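Workplace Help Exchange
Warehousing and Fulfillment
Posted 2020-07-03

Automation of the packing tables: what should be agreed with staff beforehand?

Studilby_Operations

Our site packs mixed snack orders for Wunderlich. The work is done by hand: items are taken out of plastic bags and placed in white bins at the tables. Management intends to automate part of this task in November, beginning with three tables. The site employs 53 people, and no positions are to be removed during the first stage.

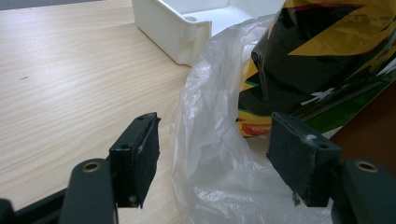

Staff have been told that their duties will change from packing to monitoring, clearing stoppages and checking finished bins. Several have asked whether pay grades will be reviewed, and whether the hourly target of 100 items will still apply to those who remain on manual tables. We have no written answer to either matter. We would be grateful to hear from sites that have completed a similar change, in particular as regards training time and the wording of revised job descriptions.

Carnberg_Personnel

Our site made this change before yours and we would advise that the job descriptions be settled first. We left ours until the equipment was in use. For a full season, employees were performing monitoring duties under a packer's title and at a packer's rate – a situation that produced a number of grievances, most of them upheld.

The following points were later included in our written agreement. An employee assigned to an automated table is not held to an individual item target. Time spent clearing a stoppage is recorded as working time of the same value as packing. Any employee may ask to return to a manual table within three months of transfer, and the request is to be granted where a place exists.
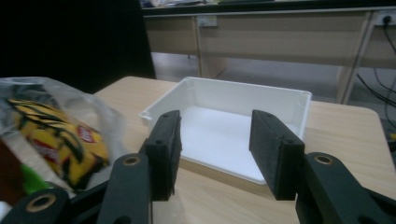
Training was longer than the supplier had stated. Soft packaging caused most of the stoppages, and employees needed practice in deciding when to step in and when to call a technician. It is recommended that experienced packers be consulted while the procedure is being written. Ours knew which wrappers were troublesome well before the first trial.

You should also consider the social effect. Packers at our site formerly worked in pairs and talked throughout the shift. Monitoring is solitary work, and rotation between the two kinds of table was introduced at the request of the staff.

Fullow_Dispatch

Targets for the manual tables should be lowered. The automated tables were given the easy items at our site and the people got everything else. Same target, harder work. Please put this in writing before the start date.

Studilby_Operations

Thank you for both replies. The matter of item mix had not been raised here and will be placed before the staff meeting. Would Carnberg be willing to share the rotation schedule?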